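Foro Mornow > Orden en casa > Cajones y cubetas

wulteo32
¡Por fin tengo cubetas grises para todo lo que anda suelto por casa! Son dos, de borde fino, y las tengo pegadas una detrás de otra. Me caben un montón de cosas y se vacían en un segundo - estoy encantada.

pinzadetender
¡Qué bien! Yo las uso desde enero y no vuelvo a los cajones. ¿Separas por tipos o va todo junto?

wulteo32
Todo junto, jaja. Lo que aparece por el suelo va dentro y el domingo lo reparto.

Wombridge4
Pues ahí no estoy de acuerdo. Un cepillo del pelo con comida, ni hablar. Cubeta aparte para el baño y listo.

wulteo32
Os pongo la mía y opináis: 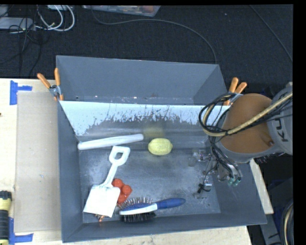
La cubeta de delante, con la pala, el limón y el cepillo azul

pinzadetender
¡Me encanta la pala blanca! Eso rojo de al lado, ¿son tomatitos? El limón yo lo pasaba al frutero, eso sí.

Wombridge4
Insisto con el cepillo :) Y a esos roces del fondo dales con bicarbonato y estropajo suave, a la mía le fue de maravilla.

wulteo32
¡Apuntado lo del bicarbonato! El cepillo me lo pienso.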